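4.3 Failures during the sorting of soft cases

Most of the failures in our log were small and the operator could clear them within a minute. One class was different, and we treat it separately, for it stopped the cell for the whole afternoon in August and led us to change the stop logic.

The task is simple to state. The left arm takes a soft case from a pile and brings it toward the middle of the table, the right arm receives it and lays it in the yellow tray. The controller, which we call Rakena, runs both arms from one plan and checks after each grasp whether the jaws closed on something. Over the full study the cell made 3,343 grasp attempts. The fault described in this section appeared in 15 of them, always in the right arm, and always when the arm was low over the tray.

In the fault, the right gripper reports that it is closed and holding, while it holds nothing. The planner trusts this report. It then sends the arm down to the release height, which is computed for a gripper with a case hanging under it, and the fingers press on the bottom of the tray. In 5 of the events the force limit was reached and the arm stopped correctly. In the other events the limit was not reached — the tray slid a little and took the load — and the arm continued with the next motion as if the case was delivered. 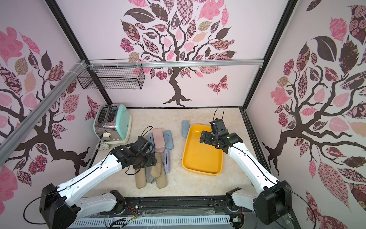
Dredance Laboratory for Two-Arm Manipulation
Figure 6. The workcell during the sorting task. The left gripper is above the pile of fabric cases, the right gripper is over the tray.

We first suspected the cable of the right gripper. It leaves the top of the gripper in a wide loop, and when the wrist turns, the loop can pull on the connector. Ubaldo Mancuso replaced the cable and repeated the same path 100 times without any case. The false report came again, so the cable alone could not explain it.

The real cause was in the software. The holding signal is taken from the motor current of the jaws, and it is filtered to remove noise. When the jaws close fast on a very soft object and the object slips out, the current falls, but the filtered value stays above the threshold for roughly half a second. The planner read the value inside this time. In the test without a case the same effect came from the jaws closing against each other. The status light on the gripper housing did not help the operator, as it shows only that the gripper is powered and not what it holds.

Two changes were made. The planner now reads the jaw opening together with the current, and it refuses to lower the arm if the opening is smaller than that of the thinnest case. Also, a stop of one arm now stops the other. Before this change the left arm kept moving toward the pile while the right one was pressed on the tray, and Aldo Amato, who was the operator at that time, had to use the emergency button to halt both. We consider this second point the more serious, although no person was inside the cell.

After the changes we did not observe the fault again in the remaining sessions. We can not exclude it for objects thinner than our cases, and the threshold must be set again if the fingers are changed.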